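Chapter 6
Rules for Testing a Robot Before It Touches Real Equipment

After this chapter the reader should be able to:
explain why a simulated trial needs written rules
define a start state, a hold distance and a stop condition
fill in a trial record that another person can repeat
recognize which results may be carried over to a physical cell

6.1 Why a simulation needs rules

Many beginners think that rules belong only to the real workshop. In a simulated cell no person can be hurt and no part can be broken, so it seems that one can try anything. This opinion is understandable, but it leads to bad habits. The program that is written in the simulator is very often the same program that will later move the physical arm. If it was tested without order, we do not know what was tested.

The teaching laboratory at Trelcombe learned this in a slow way. Over one winter term the students there made 293 simulated trials of a simple task, in which the arm must approach a small panel and operate one switch. When Dilani Dissanayake collected the records in February, she found that 68 of them did not say where the arm had started. These trials had to be put aside. The motion may have been very good, but it could not be repeated.

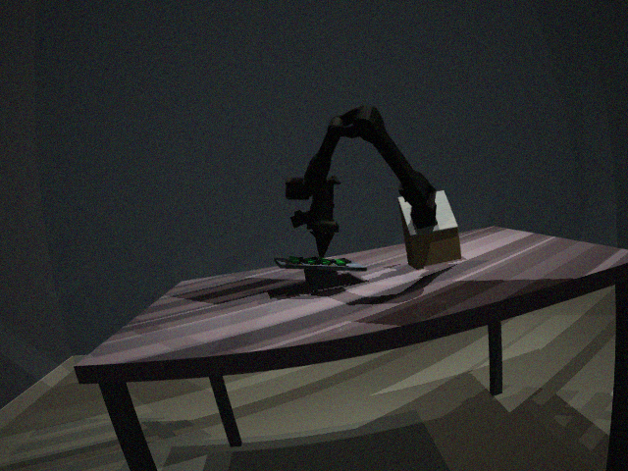

For this reason the first rule of the chapter concerns the start state. Before each trial the operator writes down the position of every joint, the position of the panel on the table, and the version of the program. If there are other objects on the table, they are also recorded, even when the arm is not expected to go near them. An object that is not in the record will be forgotten by the next operator.

6.2 The approach

We divide the approach into two parts. In the first part the arm travels freely to a point over the panel. In the second part it goes down at reduced speed. Between the two parts there must be a hold, and during the hold the program compares the measured position of the gripper with the planned one. In the exercises of this book the hold distance is 10 millimeters above the highest point of the panel.

The hold may not be skipped in order to save time. Sajib Wickramasinghe, who wrote the first version of these exercises for the Drustham course, allowed it to be skipped after several good trials in a row. We have removed this permission. A good series says little about the next trial if the panel has been moved. 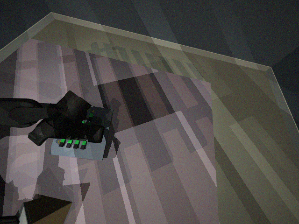
Figure 6.2 The gripper above the switch panel, simulated cell.

When switches are placed side by side, the choice of the target needs special care. The record must name the switch by its number, counted from the left as the operator sees it, and the point of view must be stated too. Expressions such as "the near one" are not accepted, as they change their meaning when the camera is moved.

6.3 Stop conditions

A stop condition is a limit that ends the trial at once, without a decision by the operator. Each trial needs at least two of them: a limit on contact force and a limit on time. They are written before the trial begins and they are not changed while it is running. If a limit was badly chosen, the trial is recorded as stopped, and a new trial with a new number is opened.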